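Jonent opens its table-setting library in Jillbridge

January
By Simin Alipour

I've wanted to write this one for ages, so forgive me if I gush a bit. Starting this month, anyone with a Jillbridge address can borrow a full set of tableware from us for a week, free, the same way you'd borrow a novel. Plates, bowls, cups, placemats, serving spoons, the big pitcher your aunt always asks for — it's all on the shelves at our Stamgate shop and ready to go out the door.

Jonent has sold secondhand kitchen goods for years, and every spring we'd get the same phone calls. Somebody's daughter was graduating, or a choir was putting on a supper, and they needed dishes for one night and couldn't face buying paper ones again. We used to lend things out on the quiet (my own soup bowls went to two christenings and a wake). Now we've done it properly, with a catalog, a checkout desk and 300 pieces to start with.

Shivam Chaudhary built the catalog over the fall, and he sorted everything by color instead of by maker, so you can walk in and say "something green and blue, please" and walk out with a table that looks like you planned it. I was doubtful. I'm now a complete convert! 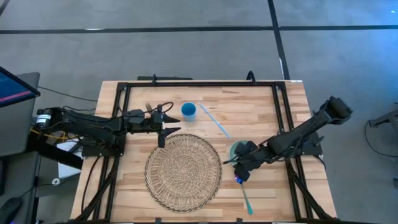
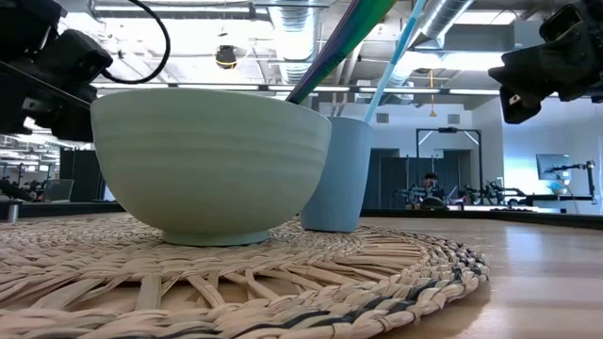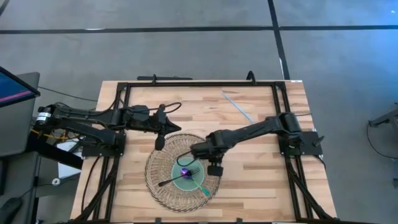

A big pale green bowl and a blue-gray cup on a round woven placemat, in the middle picture.

How borrowing works

Bring something with your address on it and we'll make you a card while you wait. You can take up to 60 pieces at a time, and we pack them in padded crates that fit in the back of most cars. Rinse everything before it comes back, but don't worry about getting it spotless, we run it all through the machine again anyway. If something chips, tell us. There's no fine for the first breakage, and after that we just ask for whatever the piece would have cost in the shop.

You do need to be 18 or over to hold a card. Kids are very welcome to come and choose, and they usually have stronger opinions than their parents do.

Our neighbors at Sisodia, the bakery two doors down, are putting on coffee and cardamom buns for opening morning, from nine until they run out. Nearly 130 people have put their names down already, so come early if you care about the buns.

We're also looking for donations, mostly dinner plates and cereal bowls. Odd ones are fine. Please drop them at the side door before four in the afternoon, wrapped in newspaper if you can, and ask for me or Shivam.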